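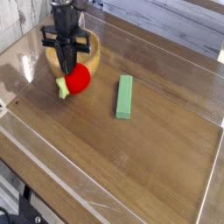
FAQ – Défaut de prise sur objets souples, poste de saisie Zurberg

Cette page concerne les cellules de table équipées de la pince parallèle à doigts longs et du contrôleur Savchuk. Elle a été mise à jour en février, après l'analyse des arrêts relevés sur la cellule d'essai de Gratham.

Quel est le défaut constaté ?
Lors de la dépose d'un objet souple dans un bol, la pince peut se refermer sur le dessus de l'objet sans le saisir. Le contrôleur enregistre une prise valide, le bras remonte et l'objet reste sur la table ou contre le bol. Le cycle continue à vide jusqu'au contrôle suivant.

Quel code apparaît au journal ?
Le code 794 (écart entre ouverture mesurée et ouverture attendue). Il n'est émis qu'à la fin du cycle. Avec les anciens réglages, il est classé comme simple avertissement et n'arrête pas le bras.

Quelle est la cause ?
Le seuil de détection repose sur le courant moteur des doigts. Un objet en peluche ou en feutre se comprime et produit une montée de courant lente, que le filtre interprète comme un serrage correct. Un bloc rigide ne déclenche pas le défaut.

Le bord du bol joue-t-il un rôle ?
Oui. Si l'objet est en appui contre le bol, la descente verticale le fait rouler ou l'écrase. Le support transversal de la pince, plus large que les doigts, peut aussi venir au-dessus du bord. Un contact à cet endroit fausse la mesure d'effort et peut désaligner le poignet.

Que faire lorsque le code 794 s'affiche ?
Mettre la cellule en arrêt sécurisé et attendre l'immobilisation complète du bras. Ne pas retirer l'objet à la main tant que les moteurs sont sous tension, même si les doigts sont ouverts. Dégager ensuite l'objet, vérifier l'état des patins, puis relancer l'initialisation de la pince.

Les parois transparentes suffisent-elles comme protection ?
Non. Elles retiennent les objets sur le plateau et ne constituent pas un protecteur au sens de l'analyse de risques. La distance de sécurité de la cellule reste applicable.

Quels réglages faut-il modifier ?
Passer la temporisation de confirmation à 3 secondes pour les objets souples, limiter le nombre de tentatives à 6 et reclasser le code 794 en défaut bloquant. Le correctif est inclus dans le module Clillness – une mise à jour du contrôleur est nécessaire avant installation.

À quelle fréquence contrôler les doigts ?
Tous les 3000 cycles, et après chaque contact avec un bord rigide. Remplacer les deux patins ensemble.

Faut-il signaler chaque occurrence ?
Seulement si le défaut persiste après réinitialisation. Joindre le journal complet du cycle et la version du contrôleur.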